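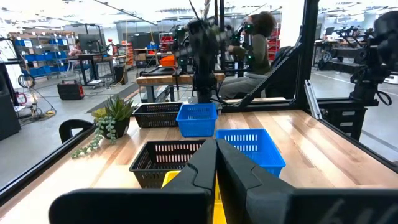
ornley-market-prices

Handwritten produce price sheets from the Ornley covered market, typed up into one CSV. Plus a small script (mevoritz) that cleans the units. Work in progress, column names may still move.

Maintainer: Nuria Sepúlveda. Open an issue first, email is slow.

What's in here

prices.csv - the main table, one row per item per sheet
sheets.csv - one row per sheet: sheet id, stall code, month, who typed it
stalls.csv - stall codes and which aisle they're in
units.csv - lookup used by the script
mevoritz.py - cleaner, see below
notes/ - my scratch notes, mostly unreadable, left in just in case

178 sheets so far, 15 stalls. Not every stall has a sheet for every month. Stall 9 has almost nothing, they write prices on the back of cartons and throw them out.

Quick start

Python 3, nothing else to install. Run

python mevoritz.py prices.csv prices_clean.csv

and you get the same rows back with three extra columns (unit_std, qty_std, price_per_kg). If price_per_kg is blank the unit couldn't be converted. Don't fill it in with zero. Someone did that in a chart and it made leeks look free.

Columns in prices.csv

sheet_id: matches sheets.csv
line_no: position on the sheet, top to bottom
item_raw: exactly as written, spelling and all
item: my reading of it, lower case, singular
variety: if given, otherwise blank
unit_raw: as written. "bkt", "lb", "ea", "bnch", "scoop"
qty: number of units the price is for
price: dollars and cents
struck: y if the price was crossed out and replaced, in which case the new price is the next row
flag: see Flags

Blank means not written down. A question mark means written down but I can't read it. Please keep those two apart if you send corrections, it took ages to sort out.

Where the sheets come from

Stallholders fill in a sheet when they set up, usually before 7 a.m. It's for their own use, so they know what to ring up. At the end of the month the market office lets me scan the pile. Before that they sat in a drawer and got recycled in October, so anything older is gone. I asked. Gone.

One stall (code S4) buys nearly everything through Skurton, the wholesaler out by the bypass, and their sheet is printed with prices penciled over the top. I typed the pencil, ignored the print. If there's no pencil the row is left out entirely.

Units, the annoying part

Pounds are fine. Each is fine. Everything else is a mess.

"Basket" is the worst. There is no standard market basket. Stalls on the north aisle use a shallow one, south aisle mostly a deeper one, and a couple of people use whatever came with the fruit. I weighed a full basket of new potatoes from each stall that would let me and put the result in units.csv. The weight for potatoes is NOT the weight for strawberries. The script only converts baskets for items where I have a real weight. The rest stay blank, on purpose.

Bunches: never converted. A bunch of radishes in April and a bunch in August are different animals.

Scoops: only stall 12, beans and lentils. One metal scoop, leveled off, weighed on the stall's own Lammers scale. Good enough.

Half units get written as "1/2", ".5" or a sort of h. All become 0.5 in qty.

Flags

A - item reading is a guess
B - price reading is a guess
C - sheet was folded or torn at this line
D - same item listed twice on the sheet at diffrent prices, both kept
E - price looks wrong but that's what it says

456 rows carry at least one flag. Most are A. Handwriting on S2 is responsible for a big share of those, lovely person, terrible pen.

E rows need care. A few are real (end of season dill went for pennies), a few are missing decimal points for sure. I haven't fixed any of them. If you're averaging, drop E first and look at it again with E back in.

Known problems

Summer is over-represented. More stalls open, more sheets.

Organic isn't recorded in any consistent way. Some people write org, some draw a leaf, some don't bother. Do not use this for organic vs. not.

Apples in sheets typed early on have variety stuffed in item ("apple gala"). I've fixed some, missed some. Same for squash.

These are asking prices at set up. Plenty of stuff gets marked down after 1 p.m. and none of that is written anywhere, except where somebody went back and crossed out the morning price. So struck = y is an undercount of markdowns and you can't do anything about it.

mevoritz.py reads the first 2000 rows only unless you pass --all. Leftover from testing. Should flip the default, keep forgetting. Use --all.

Accented characters in item_raw got mangled on a few sheets by the spreadsheet I used at first. jalapeño shows up three different ways. item is clean.

OK to use for

teaching, class projects, seasonal charts, practicing on messy units, arguing with your uncle over the price of tomatoes

Not OK for

naming and shaming stalls. Codes are there for a reason. It's a small market and anyone local could work out who S4 is from the item list, so I'm asking nicely. Also not for supermarket comparisons unless you've read the units section twice.

Privacy

No customer info on any sheet. Some had phone numbers or personal notes in the margin, those weren't typed and the scans aren't in the repo. If you run a stall and want yours out, tell me or tell the office and I'll pull it, no questions.

Corrections

Send a pull request against prices.csv only, never against the cleaned file. One sheet per request please. Put the sheet id in the title. Don't re-sort the rows! line_no matters and diffs turn unreadable.

If you think I misread an item, say what you think it is and why. "Looks like chard" is plenty.

To do

finish the winter sheets
split variety out of item for apples, squash, pears
basket weights for cherries and plums, need to wait for the season
flip the --all default
tests. there are no tests
ask stall 9 again about the cartons

License

Data CC BY 4.0, script MIT. Credit as "Ornley market price sheets, N. Sepúlveda" and include a link if there's room for one.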